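Rules for teaching a robot's hands

When a robot learns to pick up a cup, it often learns by copying people. The people hold a pair of grippers, one in each hand, and do the job themselves. The grippers record every move. Later, a computer studies those moves and works out how a robot arm could do the same.

Copying only works well if the people doing the showing are careful. That is why workshops have rules. The ones on this page come from a workshop called Potik.

Rule one: get your gear right before you start. Straps should be snug but not tight. Look at the floor as well. Cables and chair legs are easy to trip on when your hands are full and your eyes are on the job.

Rule two: keep the markers showing. A marker is a square pattern of black and white blocks. A camera can use it to work out where the gripper is and which way it is tilted. If your sleeve or your fingers cover the pattern, the camera has to guess. 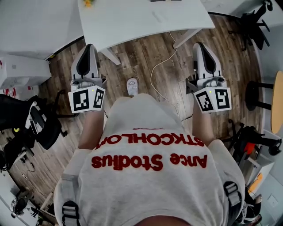

Kolbrún Laxdal would put the floor first. You can redo a bad recording, she says, but you can't redo a fall, so at her workshop the walkway gets checked before anyone puts a harness on.

Rule three: move at an ordinary speed. If you rush, the robot learns to rush. If you drop something, say so and mark that try as a miss. A miss is still useful, as long as it is labelled honestly.

Rule four: take breaks. At Potik, people work for no more than 2 hours before they stop. Tired arms wobble, and the wobble goes into the recording.

Rule five: ask first. Cameras pick up more than the job. They can catch faces, voices and papers on a desk. Everyone in the room should know when recording is on, and faces should be blurred before the pictures are shared. 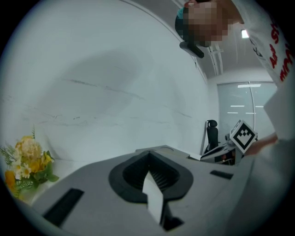

A white gripper finger, with a marker cube held in one hand nearby.

Rule six: keep good notes. One Potik project, called Rirkik, has 2,155 recordings. Each one has a label that tells you the job, the day and whether it worked – without the labels, it would be very hard to find the one you need.

Words to know
Gripper: a tool that holds things, like a simple hand.
Marker: a pattern a camera can recognise.
Label: a short note saying what a recording shows.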